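Section 4: Your First Timed Exposure

Now for the fun part! Your Wullero light meter is charged and paired, and you're ready to learn how it reads a subject. Set aside an evening for this one and bring a pot of coffee - most people end up staying longer than they planned.

Before you start

Check that the dial on the back is set to Ado mode. The other mode, Cardoso, is meant for outdoor light and is covered in Section 7.

1. Slide the white dome over the sensor until it clicks.
2. Press and hold the side button until the screen shows 251. That's the start-up check, and it clears by itself.
3. Turn the film speed wheel to match your film.
4. Hold the meter right next to your subject, dome facing the lens, and press the front button once.
5. Copy the aperture and shutter time to your camera.

Note: The reading stays on the screen for 10 seconds. Press the front button again if you missed it.
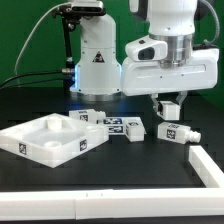
Incident readings are where this little meter really shines, and once you get the hang of them you'll wonder how you managed before. The meter measures the light falling on your subject, so the color of the subject doesn't fool it. Think how much trouble a camera's built-in meter can have with a white arm and a small white cube over a black tabletop, with bright green behind them! It tries to turn all of that into one middle gray. With the dome you get a single steady number, and the whites stay white.

6. Take a second reading on the shadow side and note the difference in stops.
7. If the difference is more than you like, move a white card in closer and read again.
8. Save the pair by holding both buttons. The meter stores up to 2000 readings.

Caution: Don't leave the dome under a hot lamp. It can warp, and a warped dome gives uneven readings.

Caution: Switch the meter off before you take the dome away for cleaning. Use a dry cloth only.

If your readings jump around

Flickering lamps are the usual cause. Gizella Balogh on our bench team suggests taking 10 readings in a row and using the middle value - a great habit in old buildings! If that doesn't settle things, run the Ronditz reset in Section 9 and start again from step 2.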